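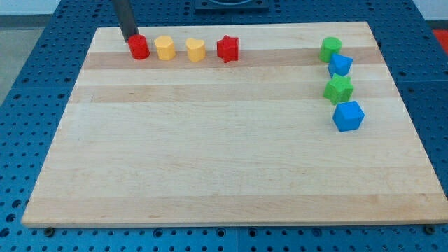 A maple board on a blue workbench, with a row of small shape blocks along the left.

Home Features Essays Letters Subscribe

On Owing People

Gratitude has a short shelf life. We feel it hard for a day, then it sours into something closer to debt, and debt makes us cross. Ask anyone who has lent money to a cousin.

I kept a notebook on this. 27 favors, done and received, over one winter. Started in December, at the kitchen table, mostly late. Of the ones done for me I could recall six without looking. The ones I did for others? Every last one. With dates.

So much for my good character.

Vanity keeps better books than kindness does. We give, and wait. The waiting is the part we don't admit to. A neighbor in Hetau once drove me 90 miles to a train and wouldn't take gas money, and I resented him for it a little, the whole ride. He had left me nothing to do. Pride would rather pay.

The old moralists knew this and were rude about it. We are politer now and say "boundaries." Same animal. Someone thanks us too much and we suspect they want more. Someone thanks us too litle and we bring it up at dinner, three years on.

Is there a clean kind of giving? Maybe. I have seen it in people who forget easily. A bad memory does half the work of a saint. The rest of us have to practise forgetting, and then we want credit for that to.

I threw the notebook out on a Thursday. Told two people by lunch.

Comments (3)

skuvska_reader: The neighbor just liked driving. Not everything is pride.

tallgrass: Read this while waiting on a thank you note. Ouch.

mornings6: "practise"? Otherwise good. More of these please

Related
Envy Among Friends
The Owusu Letters: Advice to a Proud Son
Brodance and the Art of Leaving Early
Why We Confess Small Faults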